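Reading time: 3 min

Nulent Cutoff Pack for Assistant Engineer Exams

The result is out, your roll number is on it or it isn't, and your uncle has already called. What you want now is last year's cutoff, by category and by branch, in one place and without a pop-up asking you to join a channel. The Nulent Cutoff Pack is a printed workbook plus a login. It covers Civil, Electrical and Mechanical, and it won't tell you that success is a state of mind.

What's in it

The workbook has 600 practice questions, sorted by branch and then by how annoying they are. Electrical gets the thickest section, mostly machines, small motors, control circuits and the kind of wiring diagram that looks simple until the second mark. Answers are at the back with full working. Silvana Bezerra wrote the Mechanical section and refuses to skip steps, so some solutions run longer than you'd like. 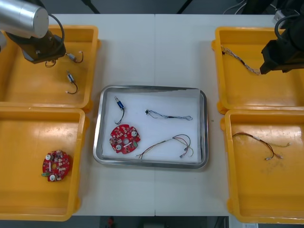
Small components and a round red circuit board on a steel tray.

The login opens the cutoff tables. Each one shows the qualifying mark for the written paper and the final mark after interview, side by side, with the number of posts underneath. A low cutoff in a year with a lot of vacancies means something different from a low cutoff in a year with a brutal paper, and we've seen plenty of people plan their lives around the wrong one. Where a board never published a figure, the cell says "not published." We don't guess. Other sites will happily guess for you, to two decimal places.

There are also 2 full mock papers, timed, with negative marking switched on. You can switch it off. Your score will look wonderful.
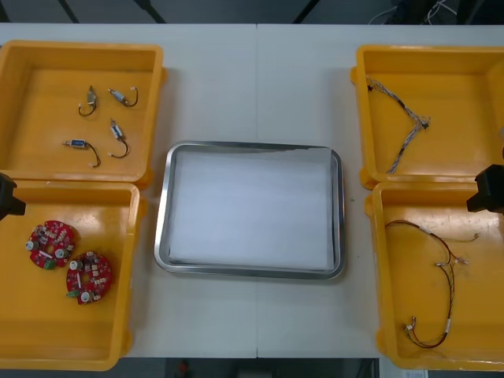 Mocks are marked as soon as you submit, and the report puts your total next to past cutoffs for your category. Elaine Queiroz designed that page and kept it plain on purpose - your mark, the line, and the distance between them. The first version had a cartoon trophy. It's gone.

Which edition to buy

Misbridge edition: one branch, workbook and login. Fine if you know what you're sitting for.

Xavier edition: all three branches. Mostly bought by coaching centers and by people who haven't decided, which in July is nearly everyone.

Both run to 400 pages or fewer, so they fit in a normal bag. Access lasts until the final list for your exam cycle comes out, however long the board takes over it - and boards do take their time.

Shipping and updates

Books are packed and sent by Ilteck. Tracking comes by email. The cutoff tables were last updated on 23 May 2024, and new figures go in once the official notice is up. Returns are accepted if the workbook is unmarked. Pencil counts as marked, even if you pressed lightly.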